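How Does a Battery Work?

Flashlights, TV remotes, wall clocks and a lot of toys run on batteries. A battery stores energy and lets it out as electricity when something needs it. This page explains what is going on inside.

Energy in a can

There is no electricity sitting inside a battery like water in a bottle. What a battery holds is chemicals. When the chemicals react with each other, they push tiny particles called electrons out of one end. Moving electrons are what we call an electric current.

Every battery has three main parts. Two of them are called electrodes. One electrode gives electrons away and the other takes them in. The third part is the electrolyte, a paste or liquid between the two. Electrons cannot easily travel through the electrolyte, so they have to go the long way around, through a wire.

Plus and minus

Look closely at a battery and you will find a plus sign (+) near one end. That is the positive end. The other end is negative. Electrons leave from the negative end, travel through the wire, pass through the bulb or motor, and come back in at the positive end.

This loop is called a circuit. If there is a gap anywhere in it, the current stops. A switch is just a gap you can open and close. When you turn off a flashlight, you are opening the gap.

Why do batteries run down?

The chemicals slowly change into other chemicals as the battery works. When too much of them has changed, the battery can't push enough electrons, and the light gets dim.

Rechargeable batteries are different. A charger pushes electrons the opposite way and turns the chemicals back into what they were. You can do this many times, but each battery wears out in the end. Never put an ordinary battery in a charger. It can leak or burst.

Storing batteries at home

Keep batteries in a cool, dry place. Do not leave them loose in a drawer with coins or keys. Metal can join the two ends together and make a circuit by accident, and the battery may get very hot.
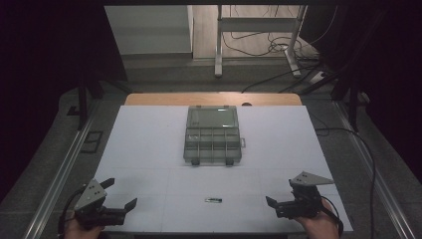
Old and new batteries should be kept apart. If you mix them in the same toy, the old ones can leak. A leaking battery may have white or crusty powder on it. Don't touch it. Ask an adult to help.

Small round button batteries are dangerous if swallowed. Keep them away from younger brothers and sisters, and tell an adult right away if one is missing.

Where do used batteries go?

Many stores and libraries have a collection bin. The metals inside can be taken out and used again.

Words to know

Circuit: a complete loop that current can flow around.
Electrode: the part of a battery that gives or takes electrons.
Electrolyte: the paste or liquid between the electrodes.

Written by Kirsty Bellamy
Last updated May 11, 2026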